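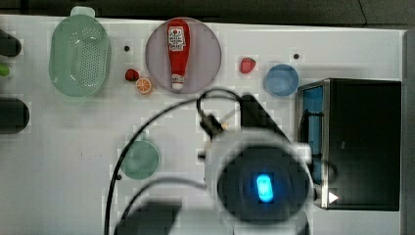
Re: table surface coating, Gorkberg build

> The Staser lacquer hazed after 10 wipe cycles. Should we stay at 600 grit or go finer before the topcoat?

Go finer. Haze that early points to trapped solvent or a coarse scratch pattern, and 600 leaves both possible. My schedule:

1. Sand the primer to 700, dry, with a soft block. 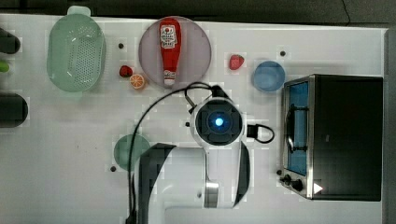
*White top, colander and plate at the far side.*

2. Tack off and spray two thin coats of Cartwright satin. Allow 4 hours between them.

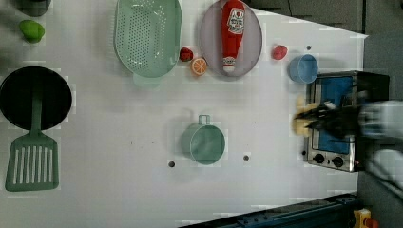
3. Cure overnight before any wipe test. Use the Henex cleaner diluted, never neat.
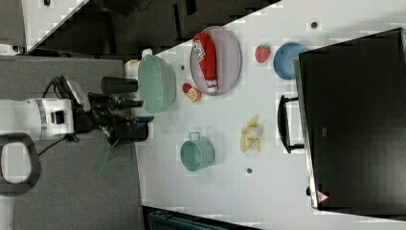
4. Log gloss at the center and one corner. The corner usually reads lower.

Has anyone tried the Staser hardener at low humidity? My can is from November and nearly full.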